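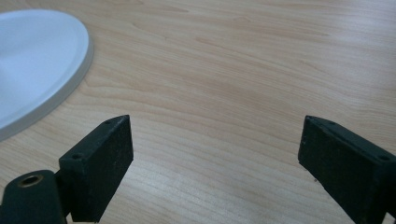
Dalsgaard Shoreline Cleanup Kit, 20-person

Gear for one organized cleanup of a beach, riverbank or lake edge. Packed in two lidded totes that fit in the back of a hatchback. Put together by Gustura and shipped from our Eltura warehouse.

In stock. Ships in 3 to 5 business days.
Item no. 222

What's in the kit
20 pickup tools, 32 inch, aluminum shaft, rubber jaw tips
20 pairs of nitrile-dipped work gloves (6 small, 8 medium, 6 large)
10 mesh collection bags with shoulder strap, 8 gallon
4 bag hoops, to hold a trash bag open on windy days
1 sharps container, 1 quart, screw lid
1 hanging scale, reads to 110 lb
10 clipboards with pencils on a string
1 pad of tally sheets, 50 sheets

Trash bags are not included. Many towns hand them out free for registered cleanups and want you to use theirs.

About the mesh bags
Sand and water drain out as you walk, so you aren't carrying the beach back to the parking lot. Rinse with a hose and hang to dry before packing. Bags put away damp will smell by the next season. The strap unclips and can be washed with ordinary laundry.
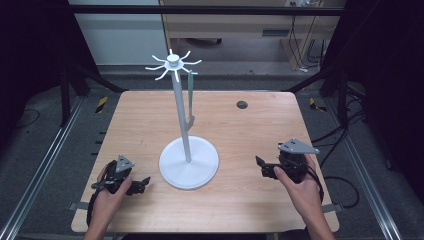 The tally sheets follow the usual categories: bottles and cans, food wrappers, fishing line and rope, foam, cigarette butts, and other. There is a blank row at the bottom for anything local. Refill pads are sold separately, and a printable copy comes with the order confirmation.

Pickup tools
The jaw closes tight enough for a bottle cap but will struggle with anything over 3 lb. Use hands and gloves for tires, lumber and wet rope. The trigger spring can be replaced without tools, and two spare springs are taped inside the lid of tote A. Salt water will seize the pivot if it isn't rinsed off.

Changes for this season
The scale is now a dial type and needs no battery. Large gloves went from four pairs to six. The old cotton bags have been dropped.

Customer comments
"We used two kits on the Masitetti shore in October and brought in some 2,000 lb. Three trigger springs went, all on the same stretch of rocks. Would like more small gloves for the school groups." Olaia Peñalver

"Totes stack well. The clipboards are a bit flimsy." Troels Thorlacius

Orders and loans
Groups buying four or more kits can ask for a quote. For short-term loans, write to Vibeke Norðdahl at the Eltura warehouse with your date, location and expected head count. Borrowed kits come back rinsed and dry.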